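Stokmont Coat Library
Spring progress report to the Haruna Fund

Hello again from Stokmont! You asked us to keep this one short and I have already failed, so please get a coffee. This covers everything from the end of the fall sign-up through the spring returns, with the money at the end and the things we'd like to change before next winter in between.

The quick version: the coat library works, people like it, we lent more than we planned, and the laundry bill gave me a bad week in March. We had 345 coats go home with somebody over the season. The target in our application was smaller and I remember worrying that it was too bold.

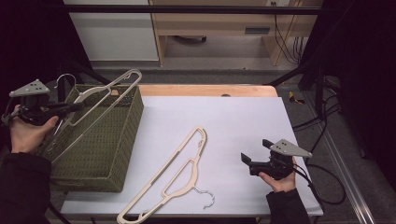 Merle Tastad
Coordinator, Stokmont Coat Library

How the lending went

For anyone at the Fund who is new to us, people borrow a winter coat the way they'd borrow a book. No income check and no forms past a name and a phone number. You bring it back in spring, or you keep it if the kid is still going to fit in it next year (they never are, but we let people hope).

October was slow. I'd put the posters up too early, when it was still warm enough to eat lunch outside, and a coat is a hard thing to sell in that weather. Then we had that first hard frost and the line was down the steps before we opened. We ran out of kids' sizes in the first two weeks and had to put out a call on the radio, which brought in a wonderful pile of snow pants and, for some reason, a lot of ski boots. We don't lend ski boots. If the Fund knows anyone who wants ski boots, please write to me.

The Wakau pickup point opened in November, a month behind what I promised you. The room we'd been offered had a leak over the one wall we needed for the racks, and by the time the roof was patched the after-school program had moved in. We ended up in the old ticket office instead. It's small and it smells like floor wax, but it's right by the bus stop and open until 7 p.m., and the evening hours made a much bigger difference than I expected. Parents coming off the late bus could stop in on the way home. If I were doing it over I'd have late hours at Stokmont from the first week too.

Sizes and sorting

We changed how we sort. Last year everything hung by type (parkas, fleeces, rain shells) and people had to dig through each rack for their size. Now it all hangs by size first, with women's, men's and kids' on separate rails, and it is so much faster! A mom with two kids can be in and out before the little one starts taking things off the hooks.

We bought 400 plastic hangers with the equipment money. I wanted wood and the budget did not. The plastic ones are fine for light jackets and kids' things, but the really heavy parkas slide off or bend the arms, and a handful snapped by January. For next season I'd like to get sturdier ones just for the big coats and leave everything else as it is.

Tags were our other experiment. The sew-in ones stayed put but took forever. The iron-on ones went on quickly and then came off in the wash, so we had a stretch in February when I couldn't tell you which coat was which. We're back to sewing, with a bigger needle.

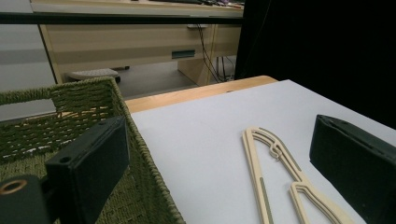 Page last updated: June, 4:12 p.m.

Spring returns

Returns are still coming in as I write. Most coats come back in good shape, a few come back cleaner than they left, and zippers are the thing that goes. We held two mending evenings and got through nearly all of the zippers, though the two-way kind defeated me and went to the repair shop.

Not everything comes back, and I want to be plain about that. Families move, phone numbers change, and we don't chase anyone past one friendly call. We built that into the plan and I'd still rather lose coats than have someone feel they can't come in next year.

Money

The laundry line is where we went over. The washer we were given quit in the middle of the returns and we had to use the laundromat for three weeks, at a cost of $1,188. I moved $2,000 out of the van line to cover that and a new washer hose, as we agreed on the phone. The van line could take it, as Urkora lent us a van on the months they weren't using it, and we only paid for gas. The full ledger is attached to the email version of this report. If anything in it looks odd, call me before you worry about it.

What comes next

Over the summer we'll be storing everything at Stokmont and opening one evening a month for late returns. Wakau closes until September. I'd like to talk with you about three things when you have a minute: the heavier hangers, paying the Wakau key-holder for evening hours, and whether baby snowsuits can come under the same grant. We get asked for those constantly and right now I have to send people away.

I also still owe you the survey results. The paper forms are in a shoebox on my desk and I'll have them typed up before the fall sign-up opens.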